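Projektpraktikum Robotik, Handout zu Block 5: Greifen in der Simulation

Voraussetzung für diesen Block ist eine lauffähige Installation der Kursumgebung und ein abgeschlossener Block 4 (Kinematik). Wer die Gelenkgrenzen dort noch nicht eingetragen hat, holt das zuerst nach, sonst bricht die Bahnplanung ohne brauchbare Fehlermeldung ab.

Aufgabe

Jede Gruppe bringt den simulierten Arm dazu, einen Gegenstand auf dem Tisch anzufahren, zu greifen und an einer vorgegebenen Stelle wieder abzusetzen. Die Szenen liegen im Verzeichnis Daltano auf dem Kursserver. Gerechnet wird mit dem Planer Skorketti in der Fassung vom Februar. Neuere Fassungen ändern die Reihenfolge der Gelenke und passen nicht zu unseren Konfigurationsdateien.

Ablauf

Szene laden und den Arm in die Grundstellung fahren. Zielobjekt festlegen und in das Protokoll eintragen. Greifpose von Hand vorgeben, noch ohne Optimierung. Anfahrt planen, Kollisionsprüfung einschalten, Bahn ausführen. Danach dieselbe Aufgabe mit automatisch erzeugter Greifpose wiederholen.

Für jede Szene sind 7 Läufe zu speichern, auch die misslungenen. Der Referenzdatensatz enthält 1.941 Läufe, davon sind 297 als Fehlgriff markiert. An diesen Fehlgriffen lassen sich die eigenen Ergebnisse gut vergleichen.

Hinweise zu den Objekten

Flache Gegenstände lassen sich mit einem Griff von oben kaum fassen, wenn sie breiter sind als die Greiferöffnung. Bei einem Buch muss die Gruppe entscheiden, ob sie es zur Tischkante schiebt oder als Hindernis behandelt. Kugeln rollen weg, sobald ein Finger früher aufsetzt als der andere. Liegende Zylinder greift man quer zur Längsachse. Der Reibwert steht in der Objektdatei und darf nicht verändert werden.

Möbel gehören zur Kollisionsumgebung. In der Wohnraumszene betrifft das Tisch, Stuhl und Schrank. 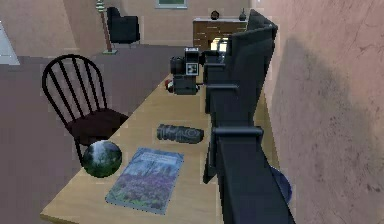
Erick Mwakalinga wandte ein, die Kollisionsprüfung mit allen Möbeln koste auf den Laborrechnern zu viel Zeit, man solle für die ersten Läufe nur den Tisch berücksichtigen. Das ist für die Probeläufe erlaubt. Für die Abgabe zählen nur Läufe mit vollständiger Umgebung.

Abgabe

Protokoll, Konfigurationsdateien und gespeicherte Läufe bis 6. Juni in den Ordner der Gruppe legen. Im Protokoll steht zu jedem Fehlgriff ein Satz zur vermuteten Ursache. Fragen zum Planer an Przemysław Wasilewska, Fragen zum Serverzugang über das Kursforum.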